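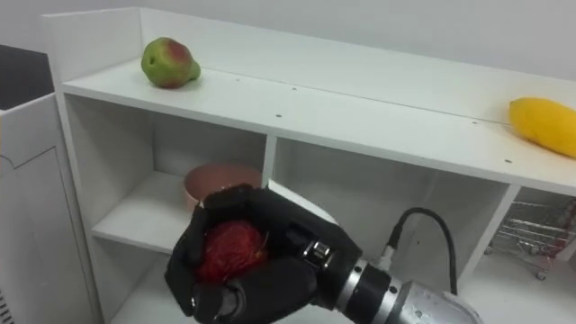
A pear on a white shelving unit.

Hikska 11 Adds Offline Folder Sync for Desktop and Phone

Saturday, May 7, 2022

Desetti today released version 11 of Hikska, its folder sync program for home and small office users. The new version keeps folders matched between a desktop computer and a phone over a local network, with no internet connection and no online account.

Earlier versions of Hikska needed a connection to a Desetti server to pair two devices. In version 11, pairing is done on the devices themselves. The user opens Hikska on both, types the short code shown on the desktop into the phone, and picks the folders to keep in sync. After that, changes are copied whenever both devices are on the same network.

Users who prefer the old method can keep it. Existing pairings carry over when the program is updated, and the server option stays in the Connections menu.

Version 11 also changes how Hikska handles two edits to the same file. The program used to keep the newer copy and move the older one to a hidden folder, where many users never found it. Both copies now stay in the same folder, with the device name added to the second one. A list of these files appears on the main screen until the user clears it.
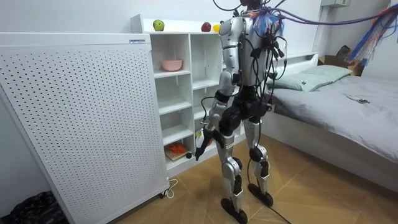 Large photo folders should also open faster. In Desetti's own testing, a first scan of a folder that took 643 seconds in the previous version took 598 seconds in version 11. Later scans read only the files that have changed. The company plans more work on first scans in an update due in November.

The interface is now available in 21 languages. Right-to-left text, which was cut short in file lists in the last version, displays in full.

The phone app has a new setting that pauses sync when the battery is low. It is off by default and can be found under Power. The desktop program can be set to pause during certain hours, and these hours can be different for each folder.

Hikska 11 is a free update for anyone with a current license. New users can try all features for 21 days, after which the program still opens and shows synced files but stops copying changes. Licenses are sold through the Desetti website and through MacAulay, the company's reseller for small offices.

About Desetti

Desetti makes file and backup software for home and small office computers. Its other products include Skurov, a disk cleanup tool. Press questions can be sent through the contact form on the Desetti website.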